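Forums Search Members Log in
Robotics > Manipulation > Learning from demonstration

Wrist cameras and clear glass, our numbers

mwana_makori
We've been training a two-arm policy on a bun steaming task at a kitchen table. The question was how much the wrist cameras help once there is glass involved. We trained two versions on the same 45 demonstrations. One gets the head camera plus both wrists, the other gets the head camera only. Each ran 20 trials per subtask.

On moving buns to the plate, the wrist cameras helped a lot. On the glass lid they made things worse. My guess is that the policy locks onto the highlights. Up close the outline of clear glass is a thin gray line on a white surface, and the glare is much brighter than that.
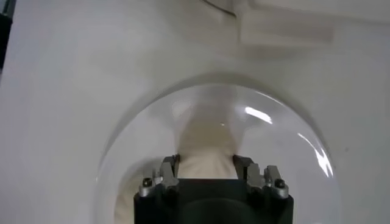 Wrist view: clear dome, beige fabric inside, two glare streaks on the right.

dropframe
What happens if you mask the highlights? We did that at Jimdale on drinking glasses and it fixed most of it.

mwana_makori
Tried it in August. It helped on the side of the lid and did nothing near the rim. The code is in the Sustix branch if you want to check my thresholds.

vpatricio
I don't think glare is your main problem. I'd look at what the wrist camera has in view when the hand isn't close to its target.
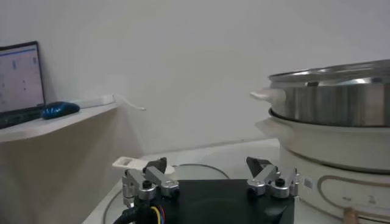

With the fingers that wide apart, most of what the network gets is counter and wall, plus a steel pot full of reflections off to one side. Your head-only version never has to deal with that. I'd drop the wrist input until the hand is near the object, then rerun the lid trials before blaming the glass.

mwana_makori
Fair, but the bun subtask has the same counter and the same pot, and the wrist version wins there. If clutter were the cause I'd expect it to lose on both.

vpatricio
Buns are matte and easy to pick out, so it can get away with more. I still think you need the gated run - otherwise you can't separate the two.

mwana_makori
OK, I'll queue it. From the head camera the lid is easy enough to find when it's flat on the table, metal rim and white handle both showing.

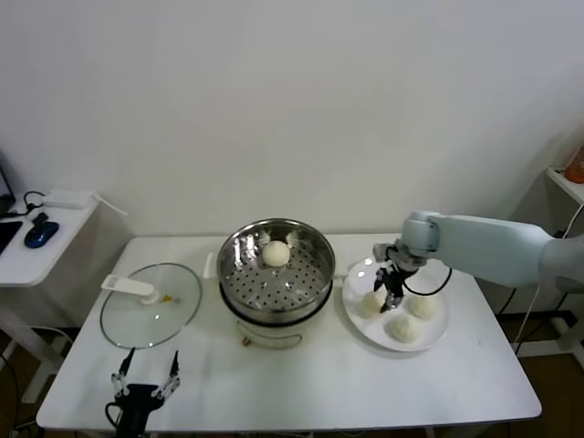 Reader comments

Tasent_fan: Were the 20 trials done with the lights fixed? Ours drift badly toward evening.

mendes_lab: We saw the same split with 3 seeds and it went away with a fourth. I'd want more seeds before believing either of you.

dropframe: Please post the gated run even if it's a wash.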